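A Conversation with Abimbola Idahosa on Lending Games at Nurkamport

The Nurkamport Public Library opened its board game collection in September, following a review of the services offered at its Ulska branch. Abimbola Idahosa, head of circulation, oversaw the work from the first proposal to the opening of the shelves. She spoke with the library newsletter in her office at the Ulska branch shortly before the evening hours began.

Ms. Idahosa has worked in public libraries since 2000. She began at the reference desk in Sedetti, where games were kept in a locked cabinet and could be used only on the premises. "People asked every week whether they could take one home," she said. "We had no procedure for it, so the answer was no. I wrote that down at the time and kept the note."

The present collection holds 75 titles. Families with young children were expected to be the main borrowers, but the records for the first months show a wider public. Adults borrowing for their own households account for a large share of the loans, and several residential homes have opened institutional accounts.

Asked how titles were chosen, Ms. Idahosa described a preference for games that patrons already know. "A person who has not played in many years will pick up something familiar first," she said. "They come back later for the one they have never heard of. If the shelf held only new titles, I believe we would see fewer second visits." Monopoly was among the first titles entered in the catalog, together with checkers, dominoes and a number of word games. Jigsaw puzzles are cataloged separately and follow the same loan rules.
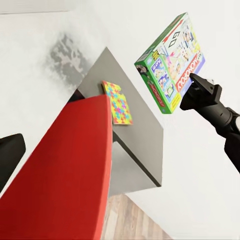 Loan Periods and Missing Pieces

Games may be borrowed for 11 days. The period was set after a trial in which a one-week loan proved too short for patrons who visit only on weekends. Each cardholder may have 2 games out at a time, and renewals are granted when no other patron has placed a hold.

Missing pieces were the concern raised most often during planning. Ilango Mathew, who manages the returns desk, prepared a contents card for every box. Staff check the card when a game comes back. "Most of what goes missing is small and easily replaced," Mr. Mathew said. "A die, a token, a pencil. We keep a drawer of spares, and the patron is not charged for those." A fee applies only when a board is damaged or when a set can no longer be played.

Mr. Mathew added that printed rules are lost more often than any other item. The desk now keeps a copy of each rule sheet and will provide one on request.

Plans for the Coming Year

The library intends to extend the service to its Ogundipe branch, where shelving is limited and the depth of the existing units does not suit larger boxes. Ms. Idahosa said that a smaller selection would be placed there at first, with holds delivered from Ulska by the regular van.

She was cautious when asked about evening game sessions. "We have been asked for them, and the meeting room is suitable," she said. "I would like to see a full year of lending figures before we commit staff hours to it."

Donated games are accepted at the Ulska returns desk until 5 p.m. Boxes should be complete and closed with string or a rubber band. Adhesive tape should not be used.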